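Small white drawer cabinet on a tablecloth — how do I stop the cloth bunching?

Drokix
I keep a little white drawer cabinet on my craft table, on top of a white cloth, and the cloth creeps and wrinkles no matter what I do. Is there a trick, or should I just lose the cloth?

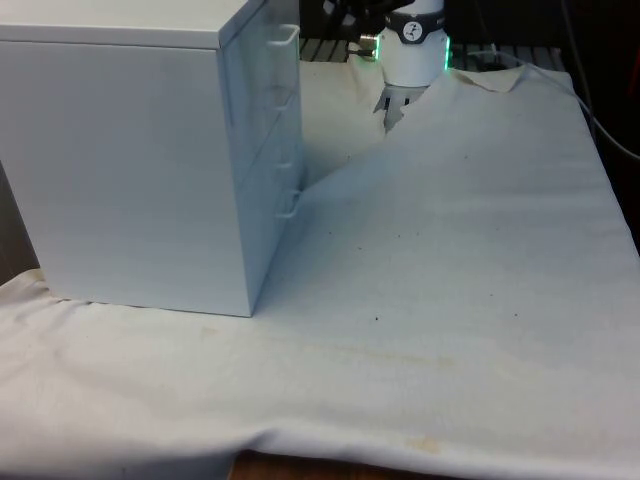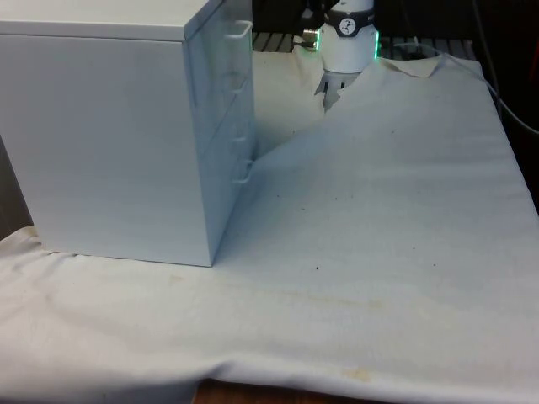
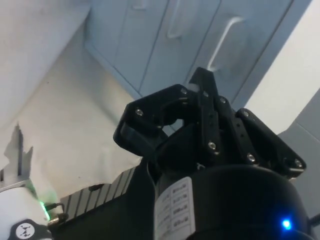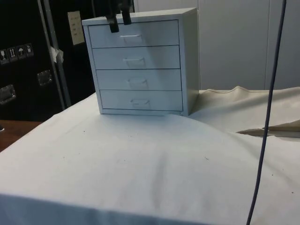 Ilulano
Rubber shelf liner under the cloth! Cut it a bit bigger than the cabinet base. Mine hasn't moved in 9 months — and I yank those drawers all day.

Judgate
I'd lose the cloth. Or iron it, I guess.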